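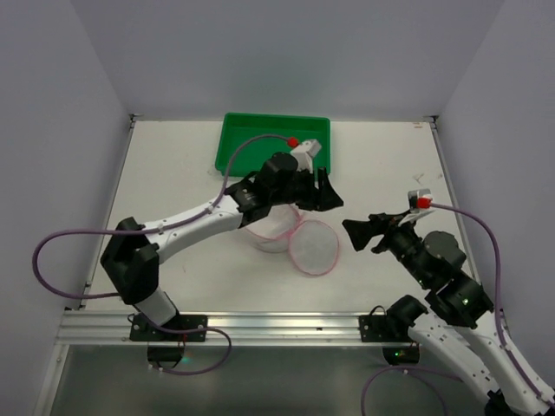 Cat yells at the bathroom door every single time I shower. Is he OK? Am I?

Posted in Cats > Behavior and Other Mysteries

Consuelo Moya

I have a four-year-old neutered male named Caruso. He had that name before he developed the habit, so either I cursed myself or the shelter knew something and kept quiet.

Whenever I close the bathroom door, he plants himself in the hallway and sings. I don't mean a few meows. He starts low, works up to something like a rusty gate, holds it, and then does it again with his mouth pressed to the gap under the door so the acoustics are better. If I'm in there for two minutes he goes for two minutes. If I'm in there for 10, my downstairs neighbor texts me a question mark.

If I open the door, he stops immediately, looks at me as if I've interrupted something, and walks away. He doesn't want to come in. I've left the door open for a whole shower as a test and he went and slept on the laundry. Then I closed it to dry my hair and he was back at his post before I'd found the plug.

Things I have tried:

Treats on the other side of the apartment. He eats them and comes back refreshed.

A pheromone plug-in. I'm calmer, he's the same.

Ignoring him completely, for all of March. I think he took it as encouragement.

Singing back. Please don't ask.

He eats normally, uses the box normally, plays like a maniac at night and saw the vet in the winter for his shots with no complaints from anybody except him. He's been doing this for most of a year. My sister filmed it and the clip has been passed around the whole family, so now I get requests.

Is this separation anxiety? Is it a game? Should I be worried, or should I be charging admission?

Dardo Cáceres

cats hate closed doors. get rid of the door

mine did this and I took the bathroom door off and it stopped. I live alone so your results may vary

Sena Frimpong

I've fostered a lot of cats and at least half of them had opinions about doors, so let me have a go at this.

What you describe doesn't sound much like separation anxiety to me. Cats who really can't cope with being apart from you tend to show it in other ways too: peeing on your bed, licking bald patches into their bellies, refusing food when you're out. Yours eats, plays, and heads off for a nap the second he gets what he wants. What he wants is a door that isn't shut. He patrols that apartment and you keep closing off a piece of it twice a day without filing the paperwork.

The other half of the problem is you, sorry. You open the door and he stops. From his side, he sang and the door opened. It doesn't matter that it took eight minutes, it worked, and it has worked every day for a year. That's a very good job with very steady pay.

So, in the order I'd try them:

Leave the door open a crack when you can. A rubber wedge on the inside holds it where you want it. You lose some steam and some dignity.

If it has to be closed, don't open it mid-aria. Wait for a gap, even if it's only him taking a breath, and open it then. At first you'll be standing there in a towel with your hand on the knob listening for three seconds of silence. Stretch it out a little every few days. Expect him to get louder before he gets quieter, and warn the neighbor.

Give him a job that starts before the door closes. Treats across the apartment are gone in 10 seconds. Food he has to work for lasts longer. I use a Flumska mat, which is a rubber thing with ridges that you smear wet food into, but a muffin tin with a ball dropped on top of each bit of kibble does the same for free. Put it down, let him get into it, then go shower.

And play with him hard for a few minutes beforehand if your mornings allow for that. Mine don't, so I won't pretend I do it.

About the month of ignoring him: were you ignoring him all the way through, or ignoring him until you were dry and then opening the door while he was still going? If it's the second one, that explains March.

One more thing. If the yelling ever changes, like it starts happening at night in the middle of an empty room, or he's drinking more, losing weight, or going in and out of the litter box with nothing to show for it, call the vet. With a male cat, straining in the box means you call right then and not in the morning.

Consuelo Moya

It was the second one. I feel very seen and a little stupid.

Tried the muffin tin this morning. He ate everything out of it, pushed it down the hallway to the bathroom, and sang over it. But he started late! I'd already rinsed. I'm calling that progress.

Ramiro Quintana

Following, mine does it at the fridge.

Also Sena is right about the breath thing. We had a cat called Neverton who screamed at the garage door and it took my wife three weeks of standing there like a statue. He quit after that. Then he took up the dishwasher, so keep an eye on your appliances.

Can you post the clip?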